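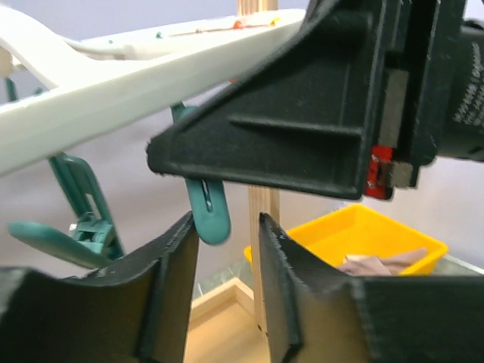
**Figure 3.** White plastic drying rack with teal pegs hanging beneath it. Smaller colored pegs are clipped along the upper rail.

### 3.2 Hanging hardware

Racks with attached pegs differ from plain line racks in one respect that matters for timing: the peg moves when the garment is pressed into it. In the Cerov set we recorded 51 hanging attempts per rack, using socks and small cloths only. Items were damp and weighed before hanging. Pegs that swing freely had to be steadied first — a step that the Strazds protocol counts as part of the grasp and that we log separately. Peg color was not treated as a variable. An attempt ended when the cloth hung from the peg without support, and 19 attempts were excluded because the cloth had been folded before clipping.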